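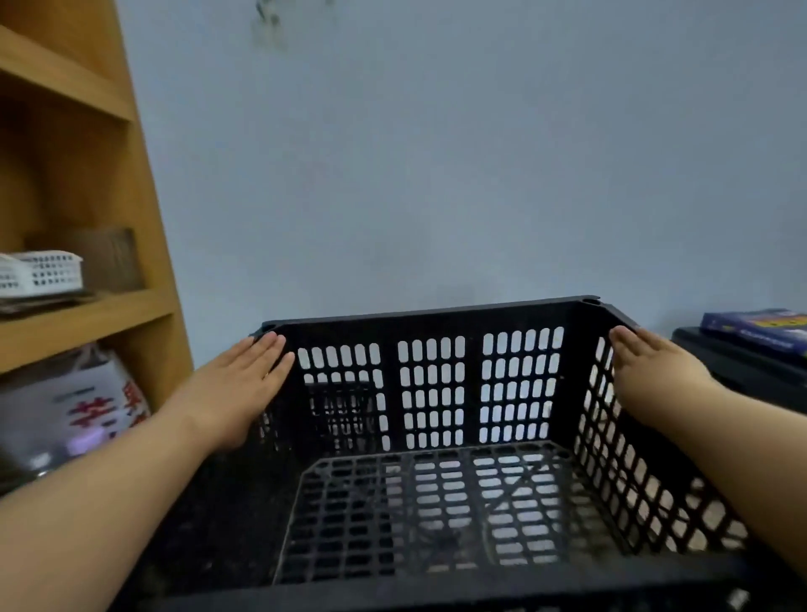
*Two hands on the rim of a black plastic crate.*

## How do you test a robot gripper?

A gripper is the part of a robot that grabs things. Engineer Satish Kaimal compares two of them, the Cadico and the Hisum. The Cadico has two flat pads. The Hisum has 4 bending fingers.

He starts with people. How do we hold a big crate full of slots? Fingers can curl over the top edge, or hands can press flat on the sides.

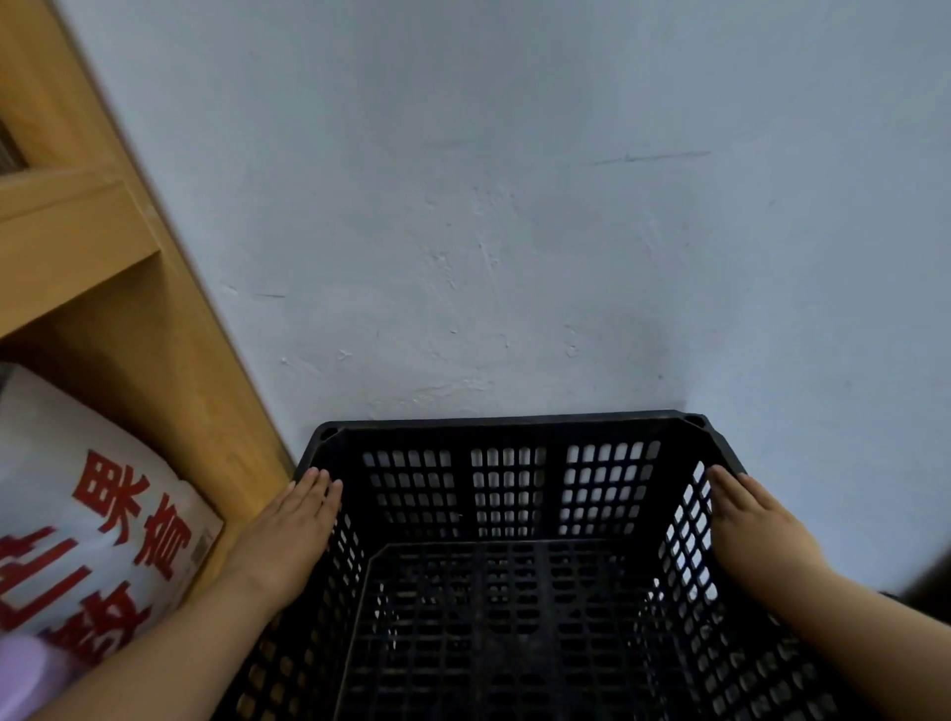

## Which one did better?

Each gripper got 20 tries at lifting an empty crate. The Hisum hooked its fingers over the rim and dropped the crate twice. The Cadico pressed on the sides and dropped it five times. Its pads slid on the slots.

Next, Euan Ritchie will put rubber on the pads and run the 20 tries again.

**Try it:** Lift an empty crate both ways. Which way feels safer to you?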